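Susosik runs a garment-care service out of Mivville, and since July its folding staff have worked with hand-held grippers in furnished rooms, recording the motions that will later run the company's automated folding line. Aicha Abdel Rahman, who manages the floor, says the change shows up first in the shift plan.

"A folder used to be measured on pieces per hour," she said. "Now the unit is a usable recording. A slow, clean fold counts. A fast one with a dropped sleeve gets redone." 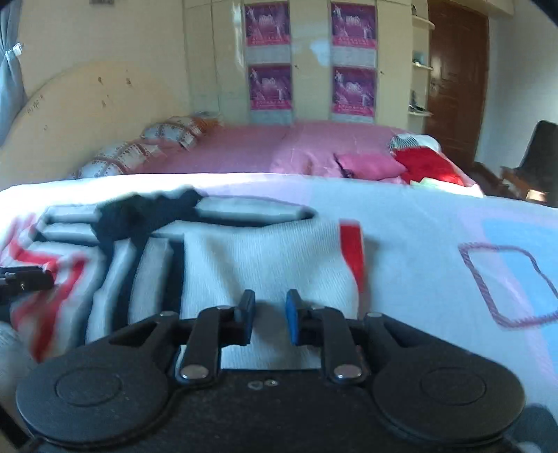

Striped knitwear on the bed, with the gripper open over it.

Knits are the difficult category. Fiifi Dramani, a folder for six years, said the fabric stretches when the tips close too near a rib, and the edge then has to be laid flat again before the next grip.

"With fingers you feel the second layer," he said. "With the tool you look for it. My eyes are more tired than my hands now."

Two of his coworkers moved back to pressing after the first month. Abdel Rahman said the transfers were voluntary and pay was unchanged.
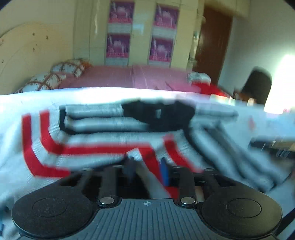 Dramani wants the session length cut. Sessions run 52 minutes with a break between, and he said his wrists stiffen before the end. Amr Tawfik, the process engineer, is testing a shorter block and a lighter grip spring.

Asked whether the line will replace folders, Tawfik said it would take towels and flat sheets first. "Knits stay manual for the period we have planned. Past that I have no schedule to give."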